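**Pedetti puts its first robot money into simulation, with a purchase to follow in June**

9 Mar 2025

Dula may get its first bedroom-tidying robot this summer, and the people planning for it have already started work! Pedetti, which runs short-stay furnished rooms on the north side of town, has approved an equipment plan that begins with a computer, a software workspace and a whole lot of simulated housekeeping. A real machine comes later, in June, if the early work earns it.

The project is called Brurnemeo, and it's being run with Stelmakh, the small engineering shop across the river that has built lifts and carts for Pedetti before. Stelmakh will set up the virtual rooms, run the tests and write the spec that goes out to robot suppliers. Pedetti will pay the bills and decide what counts as a tidy bedroom, a question that took up most of one planning meeting all by itself.

Gopinath Unnithan, who looks after operations at Pedetti, went into last fall wanting to buy right away. He had a brochure on his desk and a spot picked out in the linen room for a charger. Then he sat down with the quotes and found that almost everything he wanted to compare was missing from them. How high could the arm reach? Would the base get past the foot of a bed with a spread hanging to the floor? What would a new set of finger pads cost after a few months of daily use?

"I could tell you the paint colors," Unnithan said. "I couldn't tell you if it would fit between the bed and the cabinet."

So the plan got turned around, and it's a good plan. The first line in the budget is a workstation with a strong graphics card, bought outright so that it can go on being useful whichever robot is chosen. The second is a shared software workspace at $500 a month. The third is Stelmakh's time, fixed at 70 hours through the spring, with any extra hours to be agreed in writing before they're worked. A smaller line of $300 covers tape measures, scales, sample bedding and other odds and ends for measuring the real rooms.

The target is 3000 simulated runs before the spec goes out. A run is one try at one small job in one room setup: move up to the bed, pick up a soft toy, lift a corner of cloth, put a ball somewhere sensible. Furniture gets shifted between batches, and so do the lighting and the colors of the walls and floor. Stelmakh logs which runs finish, which ones stall and where the robot was standing when they did.

Matvii Kuzmenko is leading that side of things at Stelmakh, and his excitement is pretty catching. He's especially pleased about cloth. Bedding has a way of folding under itself and hiding the thing you want to grab, and he expects it to drive more of the buying decision than any other single item in the room. A gripper that does fine with toys and a ball may need a different kind of pad for a bedspread, and he'd like that written into the spec before a supplier has been picked and the discount has been agreed.

"Every stall is a line in the spec we would have left out," Kuzmenko said. "I love finding them now, when it costs us ten minutes."

Cameras are the other big topic. The spec will ask suppliers to state where each camera sits, what it sees when the arm is raised, and how much of the view the robot's own gripper takes up. A camera that ends up facing a wall can leave the robot with very little to go on, so the team wants to know how often that happens and whether a second viewpoint should be priced as standard or as an option. It sounds like a small thing, but an extra camera brings its own mount, cable, spare and setup time, and Unnithan wants all of those on the same page of the quote.

He has drawn up that page himself. Suppliers will be asked to fill in one table covering the base, arm, gripper, spare pads, batteries, charger, delivery, training for staff and two years of service. Anything left blank will be treated as not included. Shipping a unit back for repair has to be priced too, along with the loan of a replacement while it's away. Unnithan got burned on that a few years ago with a floor scrubber and still brings it up.

There's money held back as well. Part of the June budget stays unspent until a unit has worked in one real room for a month, with a staff member present the whole time. If that goes well, the balance can go toward spares and a second charger. If it doesn't, the balance goes back to the general equipment fund and the rooms get the new blinds they've been waiting for.

Staff have had a say from the start, and they've used it. The housekeeping team asked for a stop button that can be reached from either side of the bed, a bumper that won't scuff painted furniture, and a parking spot that doesn't block the linen shelves. The first two are in the draft spec already. The third meant giving up Unnithan's spot in the linen room, and he has found a corner by the service elevator that everyone seems happy with. They also asked that the robot keep out of any room with a guest in it, and that's now the first line of the operating rules.

Kuzmenko plans to show the simulated bedroom to staff at an open afternoon later in the spring, with the controls set up so people can have a go at driving. Bring a snack, he says, as the line for the controls was long last time. Suppliers are welcome to come along too and ask questions before the spec is final. Anyone who wants the draft table can get a copy from the front office at Pedetti.

The bedroom used in the Brurnemeo work has red walls throughout.
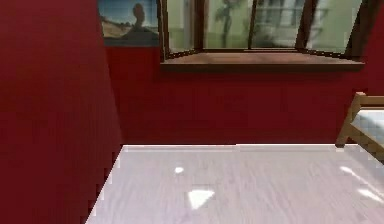
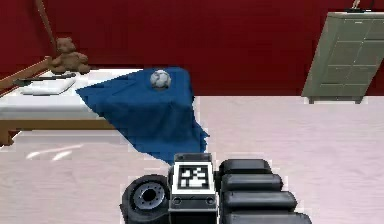
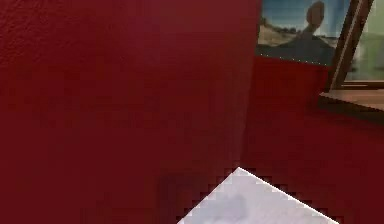 Why buy the workstation before the robot has been chosen?

The test runs need it now, and their results go into the spec that suppliers will quote against. The workstation isn't tied to any one make of robot, so Pedetti can keep using it after the June purchase to try out new room layouts and check software updates. If the purchase is put off, the machine stays with Stelmakh for the remaining hours in the plan and then moves to Pedetti's office.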